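25 Apr 2020

Tox bench, second week on the hair segments. Really good day, writing it all down while it's fresh.

Jurgita Bite brought over the practice set from Illcombe: four locks of hair, spiked by someone at their end with the key kept in a sealed envelope. The idea is that we work out which lock has the arsenic in it and where along the length the dose sits, then open the envelope. I've wanted to try this since January, when we did that old boarding house poisoning for the reading group and everyone got stuck on the timing.

Cut each lock into 1 cm pieces from the root end. Took forever. Static is the enemy - the short bits jump off the paper if you so much as breathe near them. Damp filter paper under the ruler fixed that. Washed in acetone, then water, then acetone again, and kept the last rinse from every lock so we can show the arsenic is in the hair and hasn't just been sitting on the outside. Marichka is very firm about that (rightly! a lawyer would go straight for it).

Digest went in at 2 pm. Lock C threw a bit of yellow foam and I lost a few drops over the side of the tube, so treat segment C5 as low until it's been repeated.

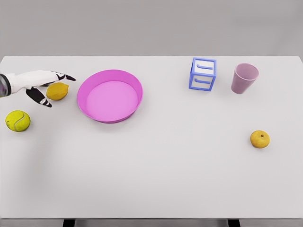 Simulated hand and white tabletop, rendered.

First numbers off the instrument late in the afternoon. A, B and D flat all the way along, nothing above blank. C has a lovely clean hump, starting at the third segment and gone by the seventh, so if you take 1 cm a month as the growth rate that's someone being dosed over a few months and then it stops. I may have done a small lap of the corridor. Peak is around 40 times the blank, and the last rinse for C is as clean as the others.

Marichka Onyshchenko came by and looked at the plot and straight away asked about the growth rate. Fair point. Hair doesn't all grow at the same speed, and some strands in any lock will have stopped growing altogether, so the edges of the hump get smeared. She wants a range given with any date we put on it. She also dug out the Illby file for me, where the first analyst cut from the wrong end and had the whole illness running backwards. Worth reading before anyone labels another tube!

To do: repeat C5. Fresh standards, the low one is drifting. Order more Zotico tubes, the tall ones. Ask Jurgita if the root ends were tied before or after spiking. Envelope stays shut until the repeats are in - no peeking, me included.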